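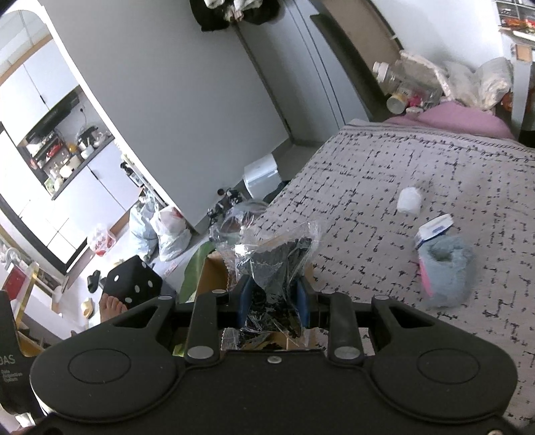

Packing up a small bedroom without losing track of it

A studio or one-bedroom place looks like a half-day job until the boxes come out. The furniture is the easy part. What takes the time is everything that sits on ledges, in the backs of closets and on the one shelf that has collected small things for years. These tips come from moving in and out of small apartments, the last one a 475 square foot unit in the Flisholm building, and from helping other people do the same.

Use the bed as your work table

In a small apartment the bed is the biggest flat surface you have, and it is at a good height for sorting. Leave it made. An ordinary sheet is fine, and it can go straight in the wash at the other end. Move the pillows and any blankets down to one end so they don't get mixed in with what you are sorting.

Put things on the bed in loose groups and leave a gap between them. Slippers and soft items go in one group, small boxes and rolls of tape or cotton in another, papers in a third. When a group is big enough to fill a bag, bag it and put it in the carton next to the bed.

Keep the carton on the floor beside the bed, flaps open, close enough that you can reach both without walking. If you have to cross the room with every handful, you will start setting things down along the way.

Bag first, then box

Small items should never go into a carton on their own. Use clear plastic bags. They cost next to nothing, and you can see what is in them when you open the box later and are looking for one thing.

Dark, crumbly or shredded stuff needs a bag more than anything else does. Potting mix, loose tea, bark chips, shredded paper, pond filter material: all of it will work its way into fabric if it gets out. A few points on these:

- Check the top of the bag. If it has been torn open, don't rely on twisting it. Put the whole thing into a second bag and close that one with a rubber band.
- Squeeze the air out before you close it. A puffed-up bag splits when something is set on top.
- Lower it into the box with a hand under it. Dropping it from the rim is how seams go.
- Stand it upright along one side of the carton, with the opening at the top.
- Keep it away from clothes, even when it is double bagged.

If a bag holds something damp, let it dry out on newspaper overnight first. Two days in a closed box is enough for it to smell.

Light, odd-shaped things

Every home has a few decorations that don't stack. Big artificial leaves, leaf-shaped cushions, foam shapes, paper fans. Stand them against the outside of the carton while you fill it and put them in last, on top, where nothing presses on them. If they stick up above the flaps, use a taller box. Folding the flaps over them leaves a crease that doesn't come out.

Bottles and jars from the ledge

The ledge behind the bed is usually where half-used bottles end up. Go through them before you pack.

1. Pick up each bottle and tighten the cap. Then lay it on its side on a paper towel for ten minutes. If the towel is marked, the bottle does not go in a box with anything you care about.

2. Throw out anything with less than an inch left in it, unless it was expensive.

3. Take the lids off small round containers and put a square of plastic wrap over the opening. Screw the lid back down over the wrap.

4. Pack bottles standing up, in a plastic bag, with a folded dish towel around the bag.

Empty shopping bags and packaging pile up in the same spot. Keep the sound ones for wrapping shoes and lining boxes. The rest can be recycled now, if your building takes them.

The shelf of small things

Nizar Moussa, who ran the storage desk at Qaisi when I rented a unit there, told me to photograph a shelf before clearing it. It was good advice. Putting a shelf back together from memory takes an evening, and something always ends up without a place.

After the photo, clear one end to the other and don't skip around. Wrap anything breakable in a sock or half a sheet of newspaper. Put the whole shelf in one box, even if the box isn't full, and fill the space with T-shirts. Write the name of the shelf on the side of the carton.

Small frames and cork boards come off the wall last. Pull the pins out of a cork board before you pack it and keep them in a pill bottle or a jar. Tape the wall hook or screw to the back of the frame it came from.

Clothes on hooks

Clothes that hang on hooks get forgotten because you stop seeing them. Take them down early. Empty the pockets, fold the heavy coats once, and lay them in the bottom of a large bag or suitcase. Don't use them as padding around kitchen things - a cracked bottle of oil will finish a good coat.

For the wardrobe, leave clothes on their hangers. Pull a large trash bag up over a group of ten or twelve from the bottom and tie it at the hanger necks. They can be hung straight up again when you get there. Tape the doors shut if the wardrobe is going with you, using painter's tape so the finish stays clean.

The kitchen counter

Where the kitchen opens off the same room, do the counter separately, after the bedroom is boxed. Mixing the two is the most common mistake in small places, and it means you unpack a spatula from a box of sweaters.

Leave out one pan, one knife, one cutting board, one mug per person and the dish soap. Pack the other utensils in a tall container or wrap them in a towel with the handles all facing the same way. Oil, vinegar and sauces go in a box of their own, upright, with "this side up" on all four sides. I keep mine in a Groltlow crate, which has a solid bottom, but a liquor store carton with dividers does the same job.

Upper cabinets can wait until the last day if they only hold plates. Pack plates on edge, never flat.

Labels and weight

Write on the side of the carton. The top is no use once boxes are stacked. Three things are enough: the room, the main contents, and whether it can be stacked on. At the Lalmont storage place they wouldn't take a carton over 63 pounds, and that is already far more than one person should lift. I stop at the weight I can carry up a flight of stairs without setting it down.

Keep one box open

The last carton is for the things you will want the first night: phone charger, toilet paper, slippers, a towel, scissors, trash bags, any medicine. Don't tape it. Fold the flaps over each other and put it in the car yourself, where you can get at it before the rest is unloaded.

Keep the trash can in the room until the very end as well. There will be one more bag to fill after the bed is moved.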